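Keeping salad and veg fresh in a clear plastic bag?

Posted in Kitchen and Packing

Norkance
I buy most of my veg once a week and put it straight into clear plastic bags in the fridge. By the middle of the week the bags are misted up inside and the leaves at the bottom have gone slimy. Carrots go bendy as well. I have tried leaving the bags open but then everything dries out. Should I be washing it first? I also have a 2 litre tub with a lid if that is any better. I live alone, so 400 g of spinach lasts me most of the week.

Skistetti
Don't wash it until you want to eat it. Mine lasts ages.

Gaétan Leclerc
The mist is water coming off the veg, and it settles on the leaves. Put a folded sheet of kitchen paper in the bag, close it loosely and change the paper when it feels damp. If you want to wash leaves beforehand, spin them and then dry them in a tea towel.

Split the spinach. Put 200 g in the tub with paper underneath and use the bag for the rest. Carrots are different: cut the tops off and keep the bag closed. Bendy ones usually firm up in a bowl of cold water.

Keep apples out of it, they make greens turn yellow.

Bunting
Agree about the paper. I do mine on the table before anything goes in the fridge, with the bag of veg in the middle and an orange container next to it. Clear bags are fine, at least you can see what needs eating.

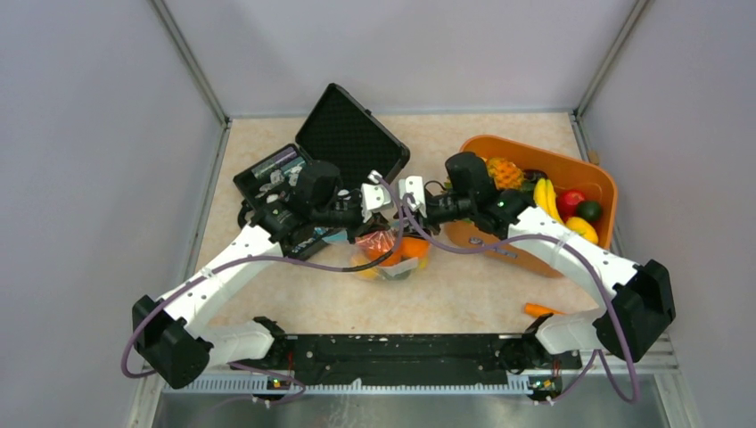

Brimmont, January

Don't fill the bag right up either. I leave enough slack to fold the top over twice, and I put it on the top layer of the drawer so nothing heavy sits on it.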